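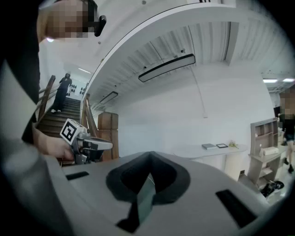 ## "You hear who is coming before you see them"

Pak-hei Lui moved his family into a two-level house in July, and the staircase was the reason they nearly didn't take it. The treads are dark brown wood, with a wooden railing on either side. At the top is a bright landing and a white wall dotted with small dark circles.

"My wife liked the kitchen," he says. "I kept going back to the stairs and thinking, who is going to fall down these first?"

So far it has been him. He missed a step in the second week with a box of dishes in his arms and sat down hard. Two bowls broke.

I asked what he changed after that. He said not much. He had the left-hand rail tightened, and the family made a rule about carrying things.

"One hand on the rail. If it takes two hands, you make two trips or you call somebody. My son thinks this is a rule for old people."

The rail work was done by Sum-yee Chang, a carpenter who runs a small shop called Norero. She has repaired stairs for 32 years and says most of what she gets called for is simple.

"People say the stairs are bad, and I go and look, and it's a loose bracket," she said. "Or one tread has a squeak and they've stopped sleeping. I put in screws and some glue and I go home."

She quoted Lui 819 dollars for the rail and four treads. A different company had wanted 3,000 to replace the whole flight. Chang told him the wood was sound and that he should spend the money on something else.

Dark treads have one problem, she said, which is that they show everything. Dust, lint and scuffs all stand out. Lui sweeps from the top down every other evening and wipes the treads with a damp cloth on the weekend. He tried a floor polish once and took it off again the same day.

"It looked very nice and it was like ice," he said.

Chang doesn't want polish on any stair. She also doesn't like loose mats at the bottom, and she moved his before she started work. He hasn't put it back.

They disagree about light. The stairwell has a rectangular ceiling light that glows white, and Lui leaves it on until everyone is in bed. Chang would prefer a softer lamp lower down, so the edge of each step throws a little shadow.

"With a bright light above you, dark steps can run together," she said. "Some people put a strip on the edge. He doesn't want a strip."

"I don't want a strip," Lui said.

He does like sitting on the stairs. He takes phone calls there, four or five steps up, and his daughter does her reading near the top. I asked if people were always having to step over them.

"Yes," he said. "They complain, and then later they are sitting there too."

Chang is due back to look at the second railing, which she thinks will need a new bracket before long.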